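The Wall, the Bin, and My Brief Career in Tidying

I rent a seat in a shared workspace called Vamham. I say a seat because we don't have desks. We have long white tables, and wherever you put your bag down in the morning is your office until you pick it up again. One side of the room is a corkboard wall, and for most of last year that wall was the messiest thing I looked at every day, my own kitchen included.

In March I said so out loud. If you share a space with other people you will know what happens to a person who says a thing like that out loud. By the end of lunch I was in charge of it.

What was on the wall

Everything. The wall was put up so that people could pin their work in progress, and for a while I gather they did. By the time I got there it was more of a geological record. The top layer was takeout menus and a notice about the bike rack. Under that were the remains of a project called Trukenura, which wrapped up before I joined and which nobody left in the building can explain to me, although they all remember it as stressful. Under that was a layer of drawings. Under the drawings was some very faded construction paper that had become, for all practical purposes, part of the cork.

There were pins with nothing on them. There were papers with nothing holding them up that I could find, and I left those until last out of respect.

I should say I'm not a tidy person. I am a person who is annoyed by mess and does nothing, and I think that's a separate condition. My car has had the same umbrella on the back seat for so long that I think of it as a passenger. So I approached the wall the way I approach most things, which is that I bought a coffee and read other people's advice until it was too late in the day to start.

The advice, for the record, was bad. One article wanted me to take everything down, clean the surface, and put back only what "still speaks." I don't know what it thought a bike rack notice was going to say to me. Another wanted a laminated key. I did like the suggestion to send around a message asking everyone to claim what was theirs, so I did that, and it led to more than 200 replies. Almost all of them were to each other. A good stretch in the middle was about whether the thermostat does anything.

The claims process

Three people claimed things. Two of them claimed the same thing, a sheet with a squiggle on it, and each of them could tell me what the squiggle meant. They did not agree. I put it back on the wall and told them both it was safe.

Baiba Eglītis, who has been at Vamham longest and has the good chair to show for it, took me along the wall one evening and told me what had to stay. Her rule was that if somebody had drawn it by hand, it stayed, and if it had come out of a printer, it could fight for its life. I have thought about this rule a lot since. It has no logic that I can defend and it took care of most of the wall in one go. The menus went. The bike rack notice went. A very long printed policy on the shared refrigerator went, and I'd like it known that the refrigerator hasn't gotten any worse, because there was nowhere for it to go.

What stayed was mostly silly, and I've come around to it. I work better facing a cartoon than facing a policy.

A word on sticky notes

The sticky notes were the real fight. Sticky notes aren't supposed to last. They're made to fall off, and I had assumed that if I ignored them for long enough they would do my job for me. But somebody had reinforced the Trukenura ones with pins, and the newer ones were stuck to the older ones, so when you pulled on one you got a sort of scarf.

I peeled for most of an afternoon. I read all of them, which I don't recommend. Some favorites:

"Ask Vurik???"
"NOT the blue ones"
"this but smaller"
"lunch (yes)"

Vurik is our printing place, for what it's worth, and I did ask them. They had no idea either.

The new notes are by color. I don't want to oversell this as a system. People kept putting up notes, and I kept moving them at night so that the pinks sat with the pinks and the greens with the greens, and after a while people started doing it themselves without mentioning it to me. The colors don't stand for anything. A visitor asked what the red block was and I heard a colleague say "that's the urgent stuff," with total confidence, and the red block at that time was a list of movies.

The bin

With the wall in hand, I turned to the tables, and here's where I did something I'm less proud of. I bought a bin.

I know. Buying a container is how untidy people pretend they have started. I have a closet at home that is entirely containers, some of them inside one another, holding nothing. But the tables at Vamham had a drift problem. Things came to rest on them and stayed, and at the end of the day you'd find a tape measure, a single glove liner, half a pack of gum, and a spoon, and each of them had been just about to be picked up by someone since the fall.

So: a fabric storage bin, light gray, with a handle cut into each side. I considered wicker for longer than I'd like to admit. There was a wooden crate for sale online, made by an outfit named Pangaribuan, that was very handsome and cost $289, and I kept the page open in a tab for a week so that I could visit it. The fabric one came from the supermarket.

The idea was that anything left on a table overnight would go in the bin, and the bin would sit on the long table by the wall where people could come and be reunited with their possessions. In the first week this worked so well that I became difficult to be around. I gave a short talk about it that hadn't been requested.

Then the bin started to fill up with things that had not been left out overnight. People had begun using it. Someone would finish with the scissors and drop them in the bin directly, cutting out the middle step, which was me. Snacks went in. A paperback went in, and I'm told there's a waiting list for it. It had stopped being lost and found and turned into a junk drawer that you could carry by the handles, and I was quite hurt for a day or two, until I needed scissors.

So the bin stays, and it stays out on the table, and there's usually something in it. The current tenant is round and yellow and I have declined to get involved. Phones still get put down wherever there's a bare patch of tabletop, water bottles still park next to the bin, and jackets still go over the backs of chairs, because I got as far as pricing coat hooks and then lost interest. But look at those sticky notes. Look at them in their blocks.

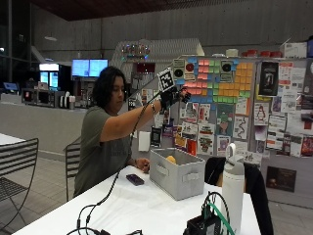 Things I would do differently

Start with the pins. I left them for the end and they'd gone everywhere, and a pin on a pale floor is something you find with a sock.

Take down the high stuff first, while you still have some enthusiasm for the stepladder. There are things near the top of that wall which have survived purely because of my knees.

Don't send the message. If you must send the message, don't mention the thermostat, even in passing, even as a joke in the last line.

Don't buy the bin until the second week. By then you'll know what kind of mess you have. I bought mine for the mess I thought we had, and it has been used for the other kind ever since.

And leave something up that has no reason to be there. I had the framed-portrait poster in my hand, ready to go, and I'd already rolled up one end of it. It's dark, it's a little stern, and it has nothing to do with anybody's work. I put it back where it was. I had moved it a few inches to the left by accident, and in the morning two separate people asked me what I had done to the wall.

Still to do

The other white table. The shelf over the sink, which I have been told is "next" by someone with no authority to say so. The drawer that won't open, which might be full and might only be stuck, and I'm in no hurry to learn which one. I still have the tab open for the crate, and it has been marked down twice. If it drops again I'll have to make a decision about what goes in it, and I suspect the answer is the bin.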